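I have been promising a post on the hand-held grippers for weeks, and every time I sat down to write it I ended up fiddling with a wrist strap or answering mail instead. So I'm doing it now, with a mug of tea that's already too cool to enjoy, and I'm going to ramble a little. You've been warned!

The short version is that I've been comparing two sets of gripper shells, the Jemel and the Initz, to decide which one I'd like to spend the winter with. Both are the kind you hold in your own hands, one left and one right, with a camera looking out past the fingers and a marker block on top so the tracking knows where each hand is. You do a small household task, put everything back, and do it again. The recordings go off to train an arm later on, and the arm is somebody else's headache (for now).

What I hadn't expected to care so much about was the lining. I'd written a whole page of notes about weight and trigger feel before I ever looked closely at the pads, and then I spent most of a morning doing nothing but closing the fingers and opening them again. The curved fingers meet right at the tip, so that's where a lot of the fussy picking happens, and the texture of those black pads matters more there than anywhere else.
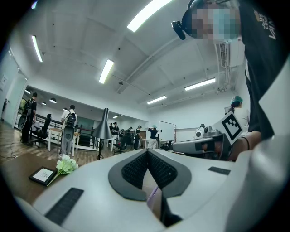
Caltitz, Oct 29, 2025

A full room today, which I love. There's a nice hum when everybody is busy at their own tables, and you learn a lot just from hearing which groups groan and which ones go quiet. My own table was the brown one with the lamp, the little framed sketch and the flower, and I've become fond of that arrangement. The flower is a wonderful test piece. The stem is skinny and wants to roll, and the petals will catch on anything, so if a gripper is clumsy you find out in a hurry.

I started with the Jemel pair because they'd been charging overnight. They're light, and I mean that as a real compliment, since after 26 repeats of the same task my forearms usually have opinions. The squeeze is soft at first and then firms up near the end of the travel. I like that for delicate things. For the picture frame I wanted more bite, and I caught myself clamping down much harder than I needed to, which is a bad habit to teach an arm.

The Initz pair has a stiffer spring and a shorter travel. It felt awful for ten minutes and then it felt fine, the way new shoes do. Where it won me over was glass. I'm always nervous around a small glass cup (I have a history), and the trick is to bring the curved fingers in around it slowly, let the pads settle, and only then lift. With the stiffer spring I could feel that settling moment much better. I'd still tell a beginner to practice on something that bounces.

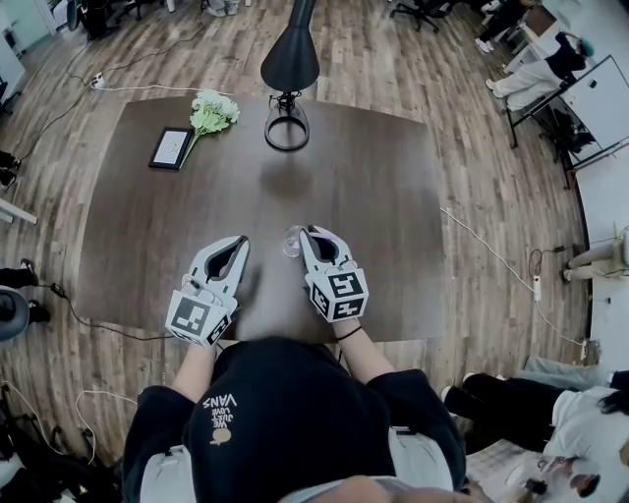
Bench Notes, No. 2

A word on the markers, because I get asked. I compared a full marker cube against a single flat plate last month, and I keep coming back to the cube. When you turn your wrist over to reach around a lamp stem, a flat plate can swing out of sight of the head camera, and a cube usually has another face to offer. It's bulkier, yes, and I have bumped it into a lampshade more than once. I'll take the bumps.

Then there's the software. I've been using Tse to line up the head view with the two wrist views, and it has been pleasant once I stopped fighting the menus. My folder holds 893 clips so far and I'm hoping for 2000 before I start on the arm itself, so anything that saves me a click is a friend of mine. The wrist views are the ones I go back to most. They're wide enough that you get half the room along with your work, and I find that oddly cheerful when I'm sorting clips alone at night.
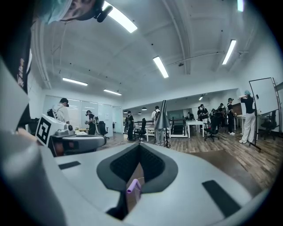
*Looking out past one gripper, with the other one and its marker at left.*

So which pair am I keeping? I'm leaning toward the Initz for anything heavy or breakable and the Jemel for long sessions with light objects, and I realize that's a cheat of an answer. If I could put the Jemel's weight behind the Initz spring I'd be very happy indeed. I may try swapping the springs in October's last few days, if I can get the casing open without losing a screw under the table.

Next time I want to write about wrist straps and cable slack, and about how I've been resetting the table between takes. If you've used either of these pairs and have a favorite way of padding the handle, please leave me a comment. I'm using folded athletic tape and it's getting grubby.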